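Häufige Fragen zum Klebebandraster auf dem Arbeitstisch

Ich bin Saron Abdella und klebe seit Jahren Tische ab, beruflich und zu Hause in Cidalville. Weil mir zum Raster ständig geschrieben wird, sammle ich die Antworten jetzt mal an einer Stelle.

Wozu überhaupt Felder auf dem Tisch?

Damit alles seinen Platz hat! Schaufel, Handfeger, Kleinkram – jedes Teil bekommt ein Feld, und beim Aufräumen muss ich nicht lange überlegen. Ganz gerade müssen die Linien nicht sein, meine sind es auch nie. 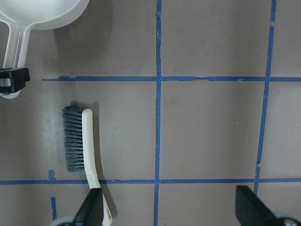

Welches Band nimmst du?

Blaues Malerband. Das von Omard mag ich gern, mit dem von Clindberg bin ich nie warm geworden (zu zäh beim Abreißen). Eine Rolle mit 40 Metern reicht mir für 2 Tische, wenn ich nicht zu viel verschneide.

Klebst du direkt auf die Platte oder auf Papier?

Beides geht. Braunes Packpapier ist praktisch, wenn viel gekrümelt oder gekleckert wird: Flecken bleiben oben, und irgendwann kommt der ganze Bogen weg. Ich kaufe es bei Sisay, 100 cm breit. Beim Ablösen vom Papier bitte langsam ziehen, sonst reißt man gleich ein Stück Papier mit.
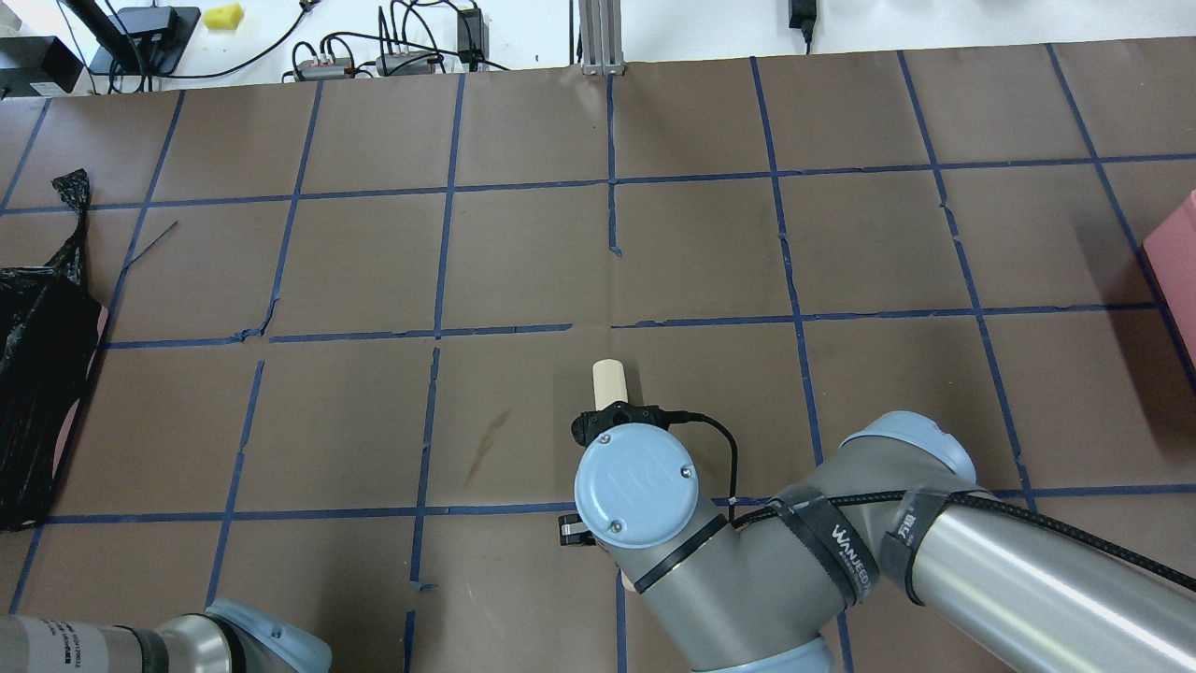 Blaues Raster auf braunem Papier, in der Mitte mit Lücke.

Muss ich gerissene Streifen ersetzen?

Nur das kaputte Stück! Ich ziehe die losen Fäden ab und klebe mit mehr als 5 Zentimetern Überlappung drüber. Kleine Fetzen rolle ich zur Kugel, ab in den Müll.

Und wie fegt man so einen Tisch?

Immer an den Linien entlang, mit weichen Borsten und wenig Druck.

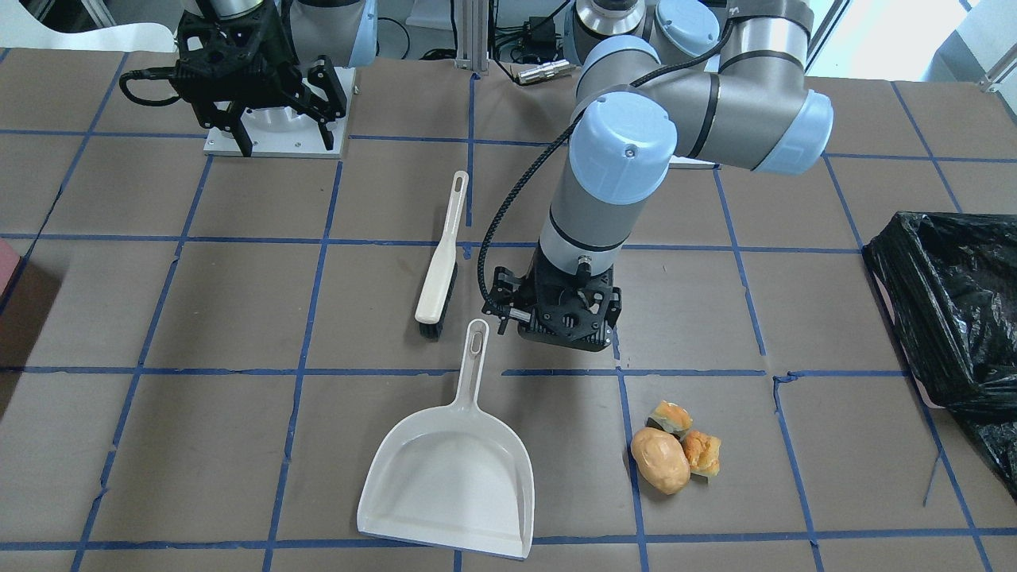
Wer quer über die Bandkanten bürstet, stellt sie nämlich auf, und darunter sammelt sich dann der feine Staub. Ich mache das meistens sonntags in Ruhe, Feld für Feld, und kehre zum Schluss alles auf die Schaufel.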